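Subject: Re: [drulturent-users] Wrist view and planner disagree after release 7
Date: Jul 11, 2020
To: drulturent-users list
From: Drulturent Maintenance Office

The following is sent on behalf of the maintenance office in reply to the report received from the Tarent integration group. Members who run two arms from a single planning process are asked to read it in full, as it affects the default settings shipped with release 7.

On the list, the Tarent integration group wrote:

> After moving both of our stations to release 7 we see
> planned grasps rejected at the last check. The planner
> reports a collision between the second arm and an object
> on the bench, but the logged joint positions show clear
> space. The rejections come in bursts. In one run of 284
> planned grasps, 13 were refused in this way. Release 6
> refused none on the same task list. We have not changed
> the calibration files. We would like to know whether this
> is a fault in the collision checker or in our setup, and
> whether it is safe to turn the last check off in the
> meantime.

The office has reviewed the logs supplied with this report and has repeated the run at the Erneo test station. The collision checker is working as designed. The fault lies in the time stamps attached to the object poses.

In release 6, each object pose carried the time at which the wrist camera delivered its picture. In release 7, each pose carries the time at which the perception process finished its work on that picture. When the perception process is busy, the second time is later than the first by as much as 50 milliseconds. The planner then matches the object to an arm position that the arm had not reached when the picture was taken. If the arm carrying the camera is moving, the object is placed in the wrong spot on the bench, and the check refuses the grasp.

The bursts described in the report agree with this finding. They occur when several objects enter the wrist view together and the perception process falls behind. A fixed overhead camera does not show the fault, as its position does not depend on the arm.

The last check should not be turned off. A pose that is wrong in the cautious direction on one grasp may be wrong in the other direction on the next.

Until a corrected release is available, stations should set pose_time_source to "capture" in the perception settings and restart both the perception process and the planner. Restarting only one of them leaves the two with different ideas of the clock, and the planner will then drop every pose without a message. The missing message has been entered as a separate defect.

Stations that use the Ó Ceallaigh camera driver should also confirm that the driver fills in the capture time. Versions dated before March leave the field at zero. With the setting above, a zero is treated as a missing time and the pose is discarded. 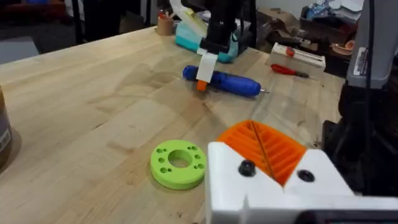
Does the change of setting require a new hand-eye calibration?

Existing calibration files remain valid. The calibration tool has always used the capture time, and its results were not affected by the change made in release 7. Stations that recalibrated in an attempt to remove the fault may keep either set of files.

The corrected release will restore the capture time as the default and will record both times in the log. Reports on this subject should be sent to this list under the present subject line, with the planner log and the perception settings attached as plain text. Logs in the older binary form can no longer be read by the office.

Drulturent Maintenance Office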